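How I Sort a Giant Pile of Office Paper on One Table

Somewhere in the back of every small office there's a box of paper that everybody walks around. Ours lived under the coat hooks for so long that people had started putting their wet umbrellas on it. When I finally dragged it out in March I found contracts, printouts of spreadsheets, the warranty for a coffee maker we don't own anymore, and a menu from Melari with somebody's lunch order circled on it. 917 sheets, according to the scanner at the end. I would have guessed half that.

I've done three of these boxes now (two at work, one for my aunt, which was mostly knitting patterns) and I have a method I like. It's not fancy! You need a table, a black marker, a pencil, some folders and a free afternoon.

Before you start

Clear the table completely. I mean the plant too. You want to be able to spread out without thinking about it, and a round table is great if you have one, since you can reach most of it from one chair. Skip the paper clips for now, and pull the staples only on things you know you'll scan. I wasted a good hour on my first box unstapling stuff that went straight to the shredder.

Make a short list of where things could end up. For us it was the department names: I.T., H.R., Accounts, Facilities, Sales and a sixth one I called Ask. Six is plenty. On my first try I had 14 categories and spent the whole time trying to remember whether the Vemutitz lease went with "Vendors" or "Building" or "Signed stuff."

Step 1: Dump and spread

Take a handful about as thick as a paperback and fan it out over the table. Don't square it up, don't sort it yet, just get the sheets apart enough that you can see some of every one. It looks awful. Keep going.

Step 2: Mark the upper left corner

Pick up a sheet, decide who it belongs to, and write the department in marker in the upper left corner. Always that corner, always the short version. When you pinch a few sheets together later and lift them, the labels show one under the other and you can flip through them like tabs. If you write in the middle or along the bottom you'll be turning every single page over to find it.

If it's an original you can't write on (anything signed, anything with a stamp), put a sticky note in the same corner.

Give yourself about as long per page as it takes to read the heading. If you catch yourself on paragraph two, it goes in Ask.

Step 3: Pencil for people

When a page needs a particular person to look at it, add their initials near the top in pencil. Marker is for the department and pencil is for the person, and the pencil gets erased once they've seen it. I got this from a temp at Sarpong, where I used to work, and I've never found a better way.

Step 4: Pull, don't deal

My first instinct was to deal the sheets out like cards into neat piles around the table, and I ended up with six wobbly stacks and no room to work. Now I pull one department at a time. Go through the whole spread and pick up only the I.T. pages, put them in their folder, and then start over for H.R. Each pass goes faster than the one before because there's less on the table.

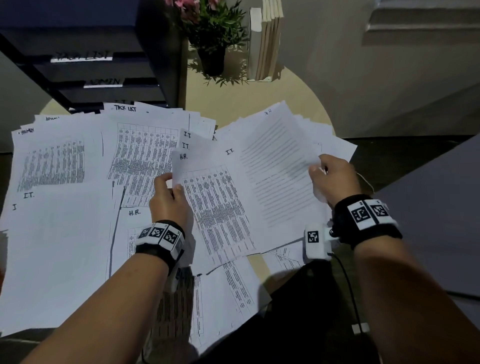

The pages that slow me down are the tables. A letter will usually tell you what it is in the first line, but a printed table with a zillion skinny columns could be anybody's. Payroll? Laptop inventory? Check for a column heading you recognize, and if you don't find one, flip it over, because people scribble on the back. Keep the pages of a long table together if you can, too. I once split one across two folders and had to go back through 149 sheets to find page four.

Step 5: Folders, then a second look

Once everything is in a folder, take a break. Have a snack. Then go through each folder on its own and pull out duplicates, which can be up to a third of the pile. I keep the copy with handwriting on it and shred the clean one.

Step 6: Hand it off

I put the folders in a tray and tell each department they have until the end of the month. Anything in Ask goes around with the coffee. We use Grevisex for scanning, and I name the files with the same short labels that are on the corners, so the paper and the scan match if somebody wants to check.

A few odds and ends: turn the fan off. Use a marker that doesn't bleed through, and test it on the lunch menu first. And if you have to stop partway, lay a bedsheet over the whole table and leave it exactly how it is. I tried stacking it "just for tonight" once and had to redo all of step 4.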